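# A small bathroom, one cup and a lot of opinions

I'd been promised coffee and got it, in a mug with the Liren logo half scrubbed off, and by the time I'd found somewhere to put it down we were already ten minutes into an argument about toothbrush holders.

Liren is the little interiors studio on the upper floor of the Rafferty building in Breltgate, and the woman I'd come to talk to has been doing its bathrooms since the studio opened. She asked me to leave her name out ("my mother reads these and she'll call me about the grammar"), so I will. She used to do window displays. Then she did kitchens for a while, hated the phone calls, and moved over to bathrooms, which she says are calmer because people only have two or three fights about them.

I wanted to know how you make a small bathroom look lived in without making it look like a mess. My own counter at home is a disaster, so there was some self-interest here.

"Start with what stays out," she told me. "People always want to start with baskets! They buy baskets and then they have baskets full of junk. Decide what gets to live on the counter and then go from there."

On her counter that means a cream cup with the toothpaste in it, a small black holder with white flowers coming out the top, and the faucet. I asked if that was the whole list. She looked at me like I'd asked for a fourth helping of something.

"You can have hand soap. I'm not a monster. But put it on the shelf."

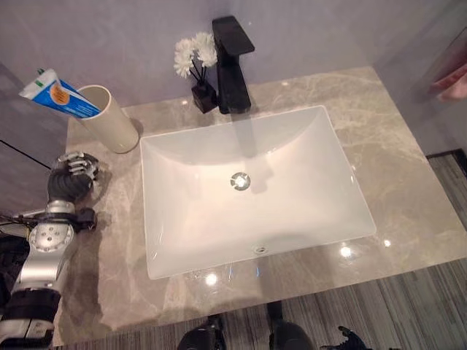 *Toothpaste in the cup, flowers next to the faucet.*

The faucet is matte black and very square, with a flat lever on top, and I said it seemed like a bold pick next to such a plain white basin. She was pleased about that, I think, because she got up and walked around a bit.

"I fought for black. The first plan had chrome everywhere, and chrome's fine, the drain is chrome, I left the drain alone. But everything in there is pale. The wall's pale, the counter's pale. You need something your eye can hang on to." She tried a rounder one first, in the same finish, and sent it back. It cost $488 and she still brings it up.

So does she worry about water spots? She does, all the time. Her advice is to keep a dry cloth somewhere you can reach it with wet hands and wipe the black parts last thing at night, when you're standing there anyway. No sprays. She got going on sprays for quite a while and I've spared you most of it, but the short version is that she thinks people clean a matte finish as if it were a window, and then wonder why it goes patchy.

The flowers sit so close to the faucet that I assumed it was an accident. No! She likes things in a cluster.

"If you spread three things out evenly along a counter it looks like a store. Push two of them together and leave the other one off on its own, and it looks like somebody lives there. I learned that in windows. We had a whole winter of gloves laid out like soldiers and they didn't sell."

I asked about the toothpaste, because I'd have hidden it. Blue and orange isn't exactly part of the color scheme.

"Leave it. You brush your teeth in there. I've had clients at Trerkness who wanted every tube poured into some kind of jar, and I did it for them, and a month later I went back and there was the tube on the counter next to the jar." She shrugged. "Now I just give the tube a nice cup to lean in."

I've tried this since, by the way, and I can report that a cup is easier to live with than my old flat tray, which collected a gray sludge I'd rather not go into.

We moved on to the rest of the room, or she did and I followed with my notebook. She's a fast walker. She's also somebody who straightens things while she talks, so a few of my notes have a second note beside them saying "moved it again."
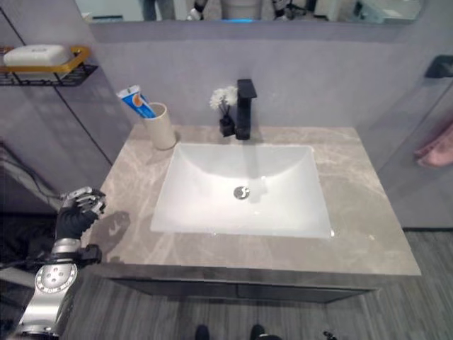
*Veined counter, gray cabinet front, and the pink towel behind the glass.*

The pink towel was my favorite thing and I told her so. She groaned.

"Everyone says that. I wanted charcoal. I was outvoted, and they were right, and I've had to hear about it since August." With the gray cabinet and the black hardware, she says, charcoal would've made it feel like an office. One soft color is plenty, though. She wouldn't do a pink bath mat to match, and she wouldn't do pink soap.

The soap dish is white and sits up on the wall shelf, which is black wire with a gold-colored rim. I asked whether wire was practical, given how small things fall through it. She agreed they do. She thinks that's a point in its favor, since nobody's tempted to line up their earrings on it. (I'm quoting the spirit of that one, my pen had died.)

About the cabinet: she keeps the dull stuff there, spare rolls, the refill bottles, the hair dryer. She likes a dark front under a pale counter for the scuffs you don't see. I asked how she'd split things up inside and got a very firm answer.

"By how often. Don't do it by type. Every day goes at the front, once a week goes behind it, and anything you haven't touched in a year, why is it in the bathroom?"

I had no good reply to this. I own four half bottles of sunscreen.

The whole budget for a room like this, in the studio's own reckoning, was $3000, and she came in with enough left over to buy the good coffee. She'd have been happy with 2000 if the plumbing was already where she wanted it. The glass partition ate a big piece of it. She doesn't regret that, she'd pick glass over a curtain any day in a small space, but she does squeegee it and she does expect you to.

Then we got onto shiny surfaces generally, which I hadn't planned on. She has a soft spot for dark gloss next to something with a bit of texture, like a striped carpet, and no patience at all for how fast it shows dust.

"You get the reflection, which is lovely, and you get every fingerprint. So you decide how much you like the reflection."

How much does she like it?

"Most mornings? A lot. Ask me at five in the afternoon with the cloth in my hand."

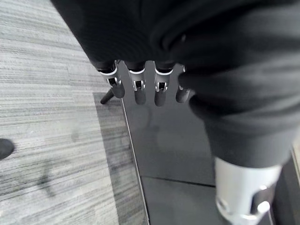
## What she'd do with my bathroom

I'd saved this for last and had my phone ready with the evidence. She went quiet over it for a while, then zoomed in on the windowsill.

"Is that a candle or a soap?"

It's a candle. It's shaped like a soap. She handed the phone back and told me to clear one side of the counter completely, live with that for two weeks, and see what creeps back. Whatever creeps back gets a cup. The rest goes under the sink or out the door, and the candle goes in the living room.

I've done the left side so far. The sunscreen is next.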